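Mullwood plays the long game

Four people, one rehearsal room in Preton and a second album that took its time. The folk-rock band talk about slow songs, small halls and why they still set up their own gear.

By Elfriede Schwaiger
07/09/2024

Mullwood have never been in a hurry. Their first record came out on the Prakside label with a pressing of 300 copies, and the band sold most of them by hand after shows. The follow-up, Grabner, is named after the street where singer Heidrun Hofstetter grew up. It has nine songs and only one of them is under four minutes.
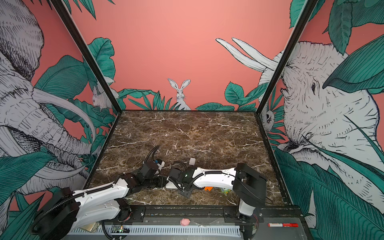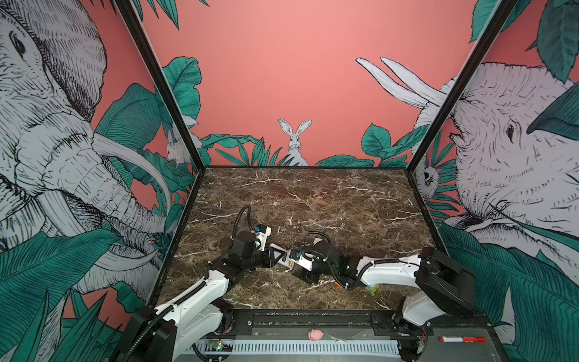 Jungle mural walls and a dark brown marble tabletop, in both pictures.

"We tried to write a short one for radio," says Hofstetter. "It ended up with two bridges and a fiddle solo."

The fiddle belongs to Qistina Hidayat, who joined after the first album and has changed the sound of the band more than anyone expected. She trained as a classical player and spent several years in a theatre orchestra before answering an advert in a music shop window. On the older songs she mostly doubles the vocal line. On the new ones she is often the loudest thing in the room, and the title track opens with her playing alone for almost a minute.

Drummer Valentin Gisler had to rethink his part in things. He used to drive the songs along with a full kit. For Grabner he put half of it away and played a floor tom, a snare and one cymbal. "I sulked for a week," he says. "Then I heard the playback and stopped sulking."

The album was recorded in May, mostly live, with the four of them facing each other. Bassist Meinrad Aebischer handled the desk as well as his own parts, running back and forth between takes. He kept the mistakes he liked. There is a dropped plectrum at the end of Low Water, and on The Ferryman's Coat you can hear Gisler count in at the wrong speed and start again.

Hofstetter's words are plainer than before. The first record was full of rivers and birds. This one has bus timetables, a broken boiler and a long argument about selling a piano. Low Water is the best of them, a song about two sisters clearing a house, sung so quietly that the breaths between lines are part of the tune. The only weak spot is Saltbox, which repeats its chorus too often and would have made a good B-side.

On stage they keep it simple. The launch show in Preton was in a hall with 95 seats, all taken, and they played the whole album in order before going back to older songs. Hidayat broke a string in the second number and carried on with three. Hofstetter filled the gap afterwards with a story about a van and a flooded campsite, which went on longer than the song had.

The band will play small rooms again this autumn, with Aebischer driving. There are no plans for a third record yet, though Gisler says he has asked for his other cymbals back.

Grabner is out now on Prakside, on vinyl and as a download. Tickets for the autumn dates are on sale from the venues.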